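Plinen Undersink Water Filter, Model 400
Set-up and Care Guide
Section 3: Installing the filter head and first flush

3.1 Before you start

The filter connects to the cold water line only. Do not connect it to a hot line or to a line fed by a water heater. The cabinet must leave 13 inches of clear height below the filter head so that the cartridge can be dropped out when it is replaced.

You need a Phillips screwdriver, an adjustable wrench, a pencil, and a bucket. The bracket, two wood screws, the Ballov shutoff tee, and both lengths of tubing are in the box.

Clear the basin of cups, cloths, and dishes before the flush in 3.4. Items on the counter may stay where they are.
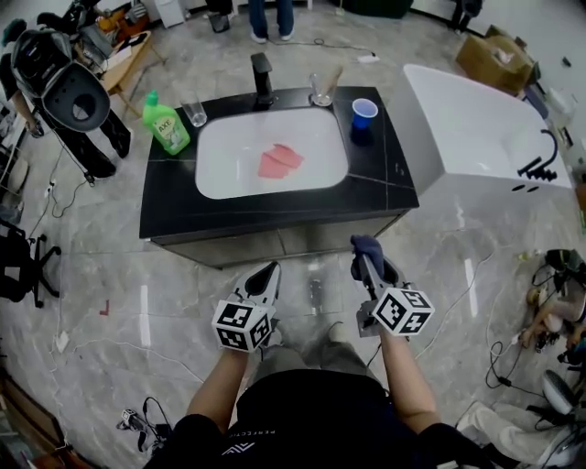
Figure 3-1. Vanity counter with undermount basin and tall faucet.

3.2 Mounting the bracket

1. Close the cold water stop valve under the sink. Open the faucet and let the line drain.
2. Hold the bracket against the side wall of the cabinet and mark the two screw holes.
3. Check that the marks are clear of the drain trap and of any drawer slides.
4. Drive both screws until the bracket is snug. Do not overtighten in particle board.
5. Hang the filter head on the bracket with the arrow pointing toward the faucet side.

Note: If the cabinet wall is thinner than the screws are long, use the adhesive plate (Kamel part 78) and wait 19 hours before hanging the head.

3.3 Connecting the lines

1. Place the bucket under the stop valve and disconnect the faucet supply hose.
2. Thread the shutoff tee onto the valve by hand, then turn it a quarter turn with the wrench.
3. Reconnect the supply hose to the upper port of the tee.
4. Push the blue tube into the side port of the tee until it stops. Pull back on it lightly. It should not move.
5. Push the other end into the port marked IN.
6. Connect the white tube from the port marked OUT to the filtered water faucet.

CAUTION: Cut tubing square. An angled cut can leak under pressure even when the tube feels secure.

Wipe up any spilled water on the floor and inside the cabinet before you check for leaks. Keep a dry cloth within reach.

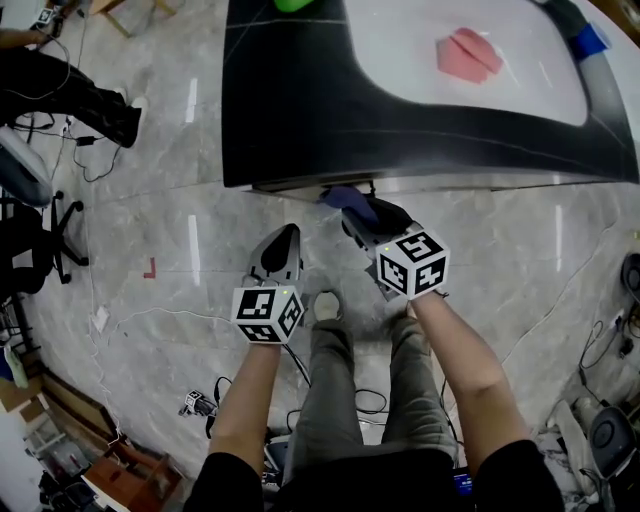 Page last changed: Thu 24 October | Editor: Hanyu Qin | Bimico Product Documents

3.4 First flush

1. Insert the cartridge and turn it right until it clicks.
2. Open the stop valve halfway. Check each joint with a dry paper towel.
3. Open the stop valve fully and check again.
4. Open the filtered water faucet and run it for 13 minutes. Gray water at the start is carbon dust.
5. Close the faucet. Press and hold RESET on the filter head until the light blinks twice.

If a joint drips, close the stop valve, release the tube, trim the end, and push it in again. If the drip continues, see Section 6.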